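Ticket: Saints' calendar page shows the wrong day's reading
Opened by: Bożena Jabłońska
Assigned to: Tsutomu Sakai
Priority: normal
Status: closed
Opened: 21/08/2024

Reported problem

The "Saint of the Day" page on the parish site is one day off for part of the list. The home page gives the right date at the top, but the life printed under it belongs to the day before. Two parishioners called the office after reading the wrong troparion at morning prayers. The printed wall calendar is correct, so the fault is on the site only.

Browser: tried two, same result. Clearing the cache made no difference.

Tsutomu Sakai
Can you tell me which dates are wrong? I looked at today's page and at the first week of January, and January looks fine to me.

Bożena Jabłońska
January is fine. February is fine up to the 28th. Everything after that is one behind. The fixed feasts are off too, so the Dormition came up a day late last week and Father had to announce it from the front.

Tsutomu Sakai
Thanks, that helps. The lives are kept in Olov, in one long table with a row for each day. The page counts days from January 1 and takes the row with that number. It's a leap year, so I checked for February 29 and found two rows for it. One has the life of St. John Cassian. The other has the right date but no text, only a title.

Log, Tsutomu Sakai
– Exported the table from Olov before changing anything. 1,023 rows in the export, which includes the lives, the hymns and the old fasting notes.
– Deleted the blank February 29 row on the test copy.
– Reloaded the calendar on the test copy. March 1 correct. August dates correct.
– Checked the feasts against the wall calendar, 20 of them, all in the right place.
– Applied the same change to the live site.

Bożena Jabłońska
Dates look right now, thank you. Two other things turned up while I was reading through. The life of St. Xenia stops after the first paragraph, and several Slavonic names have question marks where the accents should be.

Tsutomu Sakai
The short text is a limit in the old import. It cut every life at 800 characters. Do you still have the original files?

Geum-ok Joo
I have them. They are in the Zurnska folder on the office computer, under "Synaxarion, corrected." Please don't use the folder called "Synaxarion, new" – it is older.

Log, Tsutomu Sakai
– Imported again from the corrected folder with the limit removed.
– Set the file encoding to UTF-8. Names now show correctly.
– 8 lives had no match by title, mostly because of spelling (Xenophon and Xenophontos, for instance). Sent the list to Geum-ok Joo.

Geum-ok Joo
All matched now. I kept the spellings used in the service books. Soon-im Song read the September ones aloud at the reader's stand and found one repeated line in the Exaltation of the Cross. I have fixed it in the file and on the site.

Tsutomu Sakai
Good. One more point for next year. When it isn't a leap year, the page will still count the February 29 row and be off again from March 1.

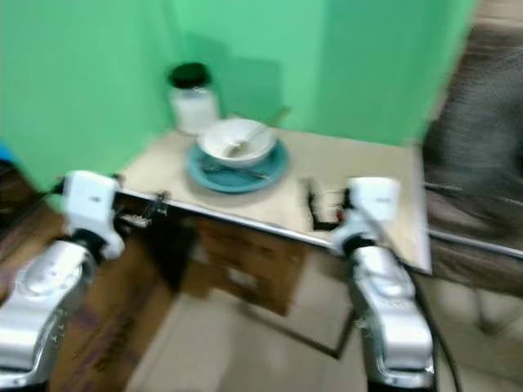
I have changed the lookup so it goes by month and day and no longer by row number. In ordinary years St. John Cassian will show on February 28 along with that day's saints, as Father asked. Closing this ticket. If a date looks wrong again, please open a new one and give the date and the name of the saint shown.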